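Chapter 6
Packaging and the Life of Food

Key terms: barrier, shelf life, headspace, primary package, secondary package, migration

Most food is wrapped, boxed, bottled or canned before anyone eats it. The package holds the food together, keeps dirt and insects out, and slows the changes that make food stale or unsafe. It also carries the label, and it has to survive being stacked, dropped and driven across the country. This chapter looks at how packages do these jobs and what happens when one of them fails.

We begin with a case. Lindiwe Matlala ran a small bakery in Standow that sold butter cookies in paper bags. The cookies were crisp for two days and soft by the fourth. When she began supplying a grocery store in Batus, she needed them to last 30 days. She first changed the recipe, cutting the sugar and baking the cookies longer. The new cookies lasted a little better, but customers liked them less. Shalini Pathak, a packaging technician, then weighed a bag of the original cookies every morning and found that they were gaining water from the air. The recipe went back to the old one, and the paper bag was replaced with a sealed film pouch.
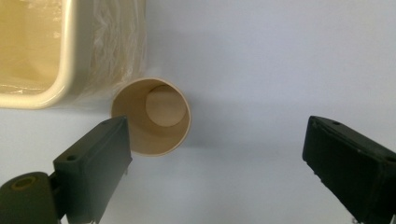 A material that slows the movement of water vapor, oxygen, light or odor is called a barrier. No single material is the best barrier against everything. Glass stops water vapor and oxygen completely, but clear glass lets in light, and it is heavy. Polyethylene film is cheap and keeps water vapor out fairly well, yet oxygen passes through it easily. Paper alone is a poor barrier to both. For this reason many packages are built in layers — a strong layer outside, a barrier layer in the middle, and a layer on the inside that melts under heat to form a seal.

The package that touches the food is the primary package. The carton or case around it is the secondary package. Section 6.1 deals with primary packages and with migration, the movement of small amounts of a substance from the package into the food. Section 6.2 covers seals and headspace. Section 6.3 explains how shelf life is tested and how a date is chosen for the label.

Before you read on

Find a dry food at home that comes in more than one layer of packaging. Write down each layer and what you think it protects against. Keep your notes, as you will need them for Exercise 17.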